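Buying a robot in small steps: an interview with Beverley Donnelly

When Beverley Donnelly took over equipment planning at Clumura, the company had a line in its budget marked "automation" and no list of what it was for. Clumura assembles small mechanical parts for pump and valve makers from a single building in Taltley. The line had been carried forward twice. Donnelly's first act was to freeze it.

"I couldn't tell what we were buying," she said. "There was an amount and a quarter. I asked three managers what it would pay for and got three answers. One thought it was a conveyor."

She has since run the purchase of a two-armed robot with five-finger hands, a machine the company evaluated through the winter and agreed to pay for in stages. We talked in her office, then continued over lunch in the canteen with Brian Magesa, the process engineer who wrote the technical half of the plan.

The plan is 15 pages long. Donnelly said most of the work went into the four that deal with money after delivery.

"The price of the machine is the easy part, because somebody gives it to you in writing," she said. "Then there's the floor, the power, the network drop, the guarding, the spare parts, and Brian's time. Brian's time was the biggest number and it wasn't in the first draft at all."

Magesa agreed. He had put himself down for a few afternoons. After a visit to Closport, where a sister plant already had a similar setup, he changed that to half his working week for the first six months.

"They told me the hands were what ate the hours," he said. "The arms you can more or less forget. With hands you have a lot of joints and small cables, and every part you want to pick up has to be worked out. A peg that leans a bit is a different job from a peg that stands straight."

Plain grippers were on the table until late in the process. Two-finger grippers would have cost much less, and Donnelly admits she preferred them. The argument for hands came from the product mix. Clumura changes over often, and many of its orders are for small batches. Magesa worked out what a drawer of custom gripper fingers would cost over a few years, including machining and the storage space, and put it next to the price of the hands. The gap was smaller than she expected. It was still a gap.

"I signed for the hands with a condition," Donnelly said. "They had to be tested on shapes that look like our shapes before the second payment went out."

The payments follow three stages. The first covered delivery and basic setup. The second depends on an insertion test, in which pegs and knobs of different sizes are placed in matching holes and recesses. The third comes after the robot has worked on actual parts for 60 days with a log of every stop.

Nuno Lobo, who handles contracts for the company, pushed for the log. Donnelly said she first thought it was paperwork for its own sake. Now she reads it with her coffee. The supplier had offered a figure for uptime, and Lobo wanted to know what counted as down. If a hand drops a peg and an operator picks it up, is that a stop? They settled on yes.

"It took a whole meeting," she said. "I'd do that meeting again. I'd do it earlier."

Spare parts were harder. The supplier's recommended kit was large, and Donnelly cut it down to one spare hand, a set of cables, and fasteners. Magesa wanted two spare hands. They're still discussing it, and the budget for next year has a blank where the answer will go. He did get his way on test pieces. Clumura set aside $2,000 for boards, plates, and pegs, which Donnelly had struck from an earlier version because she assumed they came with the machine.

"They come with it if you want the ones that everybody gets," Magesa said. "I wanted to change the fits. You make the hole a little tighter and see what happens. That means ordering more plates, and they're not free."

He also asked for a plain dark table. The first delivery was a shiny one, and he sent it back. Glare had been a problem at Closport, where the staff ended up taping over the tabletop. The replacement cost $100 more and took until November.
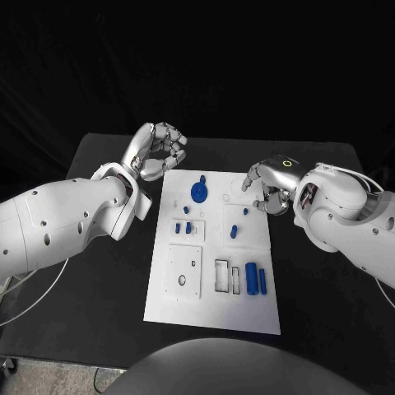

How much should a company hold back for costs after the robot is delivered?

Donnelly plans for a quarter of the purchase price in the first year, with staff time kept on a separate line. She said a plant that already owns robots could go lower, and that she would want to see its maintenance records before agreeing to it.

She is wary of leasing. Clumura had a quote for a lease, and the monthly figure looked good until Lobo read the section on wear. Fingers and cables were listed as the customer's problem. "So you'd rent the part that lasts and buy the part that doesn't," she said.

Training is the next item. Two operators will learn to restart the robot and swap a hand, and Magesa wants a third so that vacations don't stop the log. Donnelly has approved two. The third is in the draft for next year, on the same page as the second spare hand.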